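Review: the Foruvano hand gripper set, after a term of club nights

By Hưng Đỗ
July 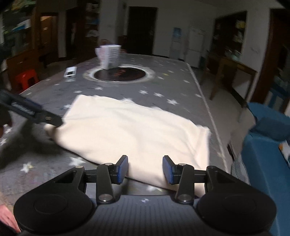

Is the Foruvano set worth the money for a student robotics club?

For a club with a patient supervisor and a roll of good tape, it's fair value, and for anyone hoping to open the carton at seven and have results by eight, it isn't. We bought two of them at the start of term out of the competition kitty and have used them most Sunday evenings since. I've had time to get over the excitement, and then to get over the sulk that followed it.

Some background. Our club enters the household tasks division of the Junia Cup, where the students collect their own demonstrations by hand, train a model on them, and then hand the whole business over to an arm on competition day and hope. The set task this year is cloth. Cloth, for anyone who hasn't tried it, is what the organisers give you when they feel last year's blocks went too smoothly.

The grippers are black, chunky and a bit serious looking. You hold one, you squeeze, two fingers close. There are pads on the inside of the fingers with blue sides, and they're the best part of the product. They hold a thin hem without chewing it, and they'll let go of it again when asked, a courtesy the pads on our old Kelemen pair never mastered. The linkage is out in the open, so you can see the big silver screws it pivots on. I like this. A fourteen-year-old can look at it and work out why the fingers move the way they do, and several have explained it to me at length.

Setup took us 69 minutes. The leaflet says otherwise, but it was evidently written by someone who already owned one. The drawings are good and the words are terrible. Step 7 refers to a part by a name that appears nowhere else in the leaflet, and we lost a good chunk of the evening to it before one of the year nines decided it must mean the screw she was already holding. She was right. She has been unbearable.

Once they're together they feel solid. There's a bit of play in the fingers on one of ours and none on the other. The students claim to be able to tell them apart blindfolded and have, of course, tested this. I wrote to Foruvano about it and got a polite answer telling me it was within tolerance. Mine or theirs, they didn't say.

Weight is the first real complaint. An adult can manage a long run of demonstrations without much bother. A kid with skinny wrists starts to droop after 10, and a drooping wrist goes straight into your data. We swap operators often, which is a good rule anyway, and we've given up on the heroic two-hour sessions I'd pencilled in back in autumn. If Foruvano ever do a lighter one I'll be in the queue, grumbling about the price.

The second complaint is working with both at once. With a pair of grippers going at a cloth from different sides, the housings are bulky enough that you spend a lot of time negotiating. One student takes a corner, the other comes in for the near edge, and somebody's elbow is in somebody's ribs. We've ended up with a call-and-answer system borrowed from rowing: "got it", "got it", "go". It's silly and it cut our spoiled takes right down. I'd suggest any two-person team settle on something similar before the first session, and pick words you can stand hearing for a whole term.

Our table covering has drawn comment from other teams, too. It's dark grey with white stars all over it, and I was told by a rival coach that we'd be mad to train on it. Maybe so. The plain cream cloth shows up well enough against the grey for our purposes, and our thinking was that a model that can cope with stars can cope with whatever the Junia people put under it. I'll report back if this was genius. If you hear nothing, draw your own conclusions.

Software next, and I'll be brief, as my blood pressure is a consideration. It records, and it mostly keeps the two streams lined up. The file naming is a disgrace. Everything comes out as a long string of digits, so a student has to sit at the laptop with an exercise book and write down which take was which. Ours does it in coloured pens. Her colour code makes more sense than the software's menus and I have told Foruvano so, in slightly warmer language.

How it compares: the Kelemen pair we used last year were cheaper and lighter, and the fingers went sloppy by the middle of term. We also borrowed a Padel for a fortnight from another school. Lovely thing, beautifully smooth, costs as much as a decent second-hand hatchback, and I spent the whole fortnight terrified a child would drop it. The Foruvano sits between the two. It's been dropped twice that I know about and presumably more that I don't, and it still opens and closes as it did on day one, slack and all.

A few odds and ends for other clubs. Check the pivot screws before each session, as one of ours likes to work its way out. Wipe the pads with a damp rag now and then – chip grease does them no favours, and yes, I've banned chips at the table, and no, that hasn't worked. Buy spare pads with your first order, because the postage on a small parcel is close to theft. And use a cloth with some body to it while the kids are learning. We began on a flimsy hanky sort of thing that stuck to the table and folded itself whenever it liked, and morale suffered.

As for the folding itself, we're up to a clean half fold on a good night and something like a pasty on a bad one. The arm has picked up our habits faithfully, including a small hesitation before every grasp that we traced to the students waiting for "go". I've decided it gives the machine character. The judges may mark it differently.

Would I buy the set again? I would, though I'd order one first, let the kids fight over it for a fortnight, and buy the second when I knew which screw step 7 meant.

Hand grippers, 2 in our cupboard: four stars out of five. Leaflet: one star, for the drawings.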